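My grandfather's Binell finally came back from the repairer, and I've been grinning at my wrist for days. It's a hand-wound watch from Kullimberg, a small Swiss maker very few people here have heard of, and it sat dead in a sock drawer for 21 years before I got my act together. I'd always assumed it was beyond saving (the crown had seized and the crystal looked like someone had gone at it with a fork).

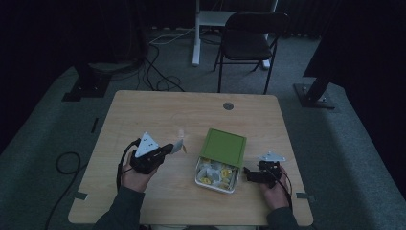
Eyerusalem Asfaw did the work in her little shop, Gudeta, up the stairs beside the bakery. She quoted me $400, warned me the mainspring might be extra, and then the mainspring wasn't extra, so I bought a new strap with the difference! I went for a dark green-grey leather, close to the colour of the sleeve in that photo, after dithering between it and plain black for far too long. It suits the silver case better than the old tan one ever did.

Now, the dial. I asked her not to touch it. There's a cream patch spreading out from 4 o'clock where the lacquer has aged, and one forum fellow told me to get it refinished straight away, which made me want to throw my laptop in the harbour. Grandad wore that patch. It stays. 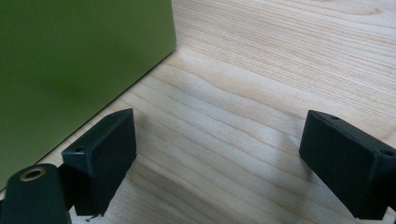 What I've been eyeing off next is a Brikimard, the dress model with the textured dial. They only made 193 of them, so I'm dreaming, but a bloke can dream. The pattern is pressed into the metal in long wavy lines, a lot like the grain in the wood up there, and it ripples a bit towards the middle in the same way. There's an olive version too, and I keep changing my mind about which one I'd favour if I ever had the money.

Anyway, timekeeping. The Binell gains a few seconds overnight if I leave it dial up and hardly anything if I rest it on its side, so on its side it goes. I wind it at breakfast while the kettle's on. My wife says she can hear it ticking from her side of the bed, and she's asked whether it could sleep in the kitchen.

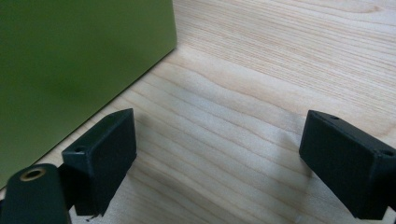
Pale grain and a bit of olive green, up close.

Strap photos next time, once it's softened up a little.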